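Setting up the Durdale kitchen cell in simulation

Written by Viorica Dimitriou. Last checked 2026-07-06 against the Purkari build we have used since May.

The Durdale cell is a single Franka Emika arm on a marble counter, with household objects spread out on either side of the base. The steps below take you from an empty project to an arm that hovers over the objects and is ready for a pick routine. Do them in order. If you are repairing a cell that used to work, start at step 3 and go back only if the base check fails.

You will need the Purkari scene files, the Runavetti controller package and a machine that can hold the physics step without dropping behind. Close any other simulation before you start.

1. Load the room

Open the Durdale scene and let it finish loading before you touch anything. The room, the counter and the arm come in as separate layers. Check that the counter layer is locked. An unlocked counter will creep when the arm pushes on it, and the drift is small enough that you won't notice until the grasps start missing.

Set the physics rate to 300 steps per second. The default of 100 is fine for moving the arm through open air, but small objects jitter on the counter at that rate and the taller ones can walk or tip over.

2. Fix the base

Select the foot plate and snap it to the counter top. Then zoom in on the join from the side. A gap under the plate means the counter's collision shape is sitting higher or lower than its visible surface. Rebuild the collision shape from the mesh and snap again. Don't close the gap by dragging the arm down by hand, or the base frame and the counter frame will disagree for the rest of the setup.

Once the plate is flat, add the fixed joint between base and counter. Run the scene for 3000 steps with the motors holding position. The base pose printed at the end should match the one printed at the start. If the numbers differ, the joint is attached to the wrong body – usually the room instead of the counter.

3. Set the ready pose

Load the ready pose from the Runavetti package. The elbow should be up, with the forearm angled down and the gripper hanging over the objects with its fingers pointing at the counter. Compare your view with this one, where the paper towel roll stands upright beneath the gripper and the pumpkin-shaped fruit is closest to the front edge.
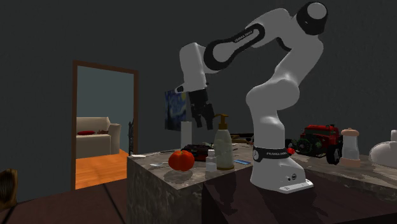 4. Check clearance over the tall objects

The paper towel roll and the soap dispenser are the two that cause trouble. Turn on collision display and lower the gripper in small moves until the fingers are just above the roll. Save that height as the travel floor. Every sideways move has to stay above it.

Spyros Ristić found that the pump head on the dispenser had no collision shape in older copies of the scene, so the arm passed straight through the spout without a warning. Turn the shape on in the object settings if yours is missing.

Do the other side of the base as well. The red ball sits right beside it and will roll if the first joint swings a finger low through that area. Keep the arm at travel height until it is past the ball and the toy truck.

5. Tune the gripper

Start with the grip force at 5 newtons and try the small white bottle. Raise the force one newton at a time until the bottle stays put through a slow lift. If it shoots out sideways, lower the closing speed before you change the force again.

Save the values under your own name in the Rostami folder – the shared file is overwritten each time the package updates.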